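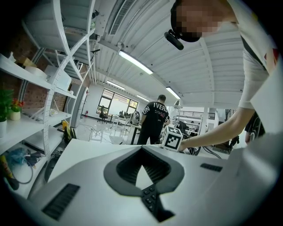
*Short sleeves, upper right.*

March 29, 2020

Clocks went forward. I left the logger in the cellar on winter time so the February and March columns stay comparable, and wrote that inside the cover of the notebook where I will find it in the fall.

Tank work for most of the day. The level has been dropping overnight with every tap in the house shut, and last night it did it again. Closed the outlet valve before bed, marked the sight tube with a grease pencil, read it at first light. The water was 70 mm under the mark. With the valve open it was the same drop the night before, so the loss is on the tank side and I can stop digging up the line to the Fladari wall. Two trenches there for no result. The soil in both was dry to the bottom, and I should have given that more weight at the time.

There are three candidates left: the drain plug, the overflow elbow, and the seam low on the north face. The plug is new and I put it in myself with fresh tape. Wrapped a paper towel around it and left it through breakfast. Dry. The elbow sits well above the present water level and cannot leak at this height, so it is out. That leaves the seam.

The seam was dusted with chalk along its full length. A dark spot came up at the second bolt from the corner within the hour, and a smaller one beside it. The water runs down behind the insulation, reaches the gravel and disappears, and that explains why there was never a puddle. I cut the insulation back 300 mm either side of the bolt. The foam behind it was soaked and came off in lumps. The steel has surface rust only. Wire brush took it to bright metal in a few minutes.

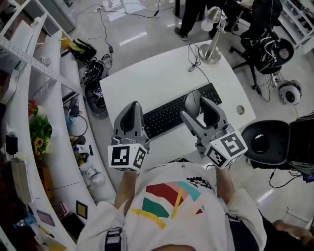
Thomas Sanna

Sealant. I have half a tube of the gray stuff from the Nendholm job, date code rubbed off, skin at the nozzle. Squeezed a test bead on a scrap of sheet and left it on the sill. By evening it was still soft under the thumbnail, so it goes in the trash. Ilaria Testa has an unopened tube of the Wokow potable grade and will leave it at the gate. She also passed on what she did with her own tank: drain to below the seam, back the bolt out, new washer, sealant under the washer and a thin line along the lap, then leave it alone for two full days. Her tank is the older pattern with the lap facing the other way. I don't think it changes anything.

Draining is the part I dislike. There are 200 liters above the seam at the present level. I can move 100 into the blue barrel, and the rest can go on the beans and the two pear trees, which would have wanted it this week in any case. The transfer pump is slow with the long hose. Shortened the hose.

Washers: the ones in the tin are plain rubber and two of them are cracked. Ordered a bag from Cusi, with the stainless bolts, since the old one will probably not come out clean. No delivery date given. Until it comes I have the level held just under the spot using the garden tap, and will read the tube morning and night as a check. If it holds, the seam is the whole problem. If it keeps falling there is a second leak lower down and I have cut the insulation in the wrong place.

Other items. Filter cartridge changed, brown on the outside, clean in the core. Gate hinge greased. The gutter bracket over the back door has pulled one screw and needs a longer one. Cellar at noon was damp and a degree warmer than yesterday.

Evening reading taken at dusk: level on the mark. Too early to mean much. Next reading at first light, new clock.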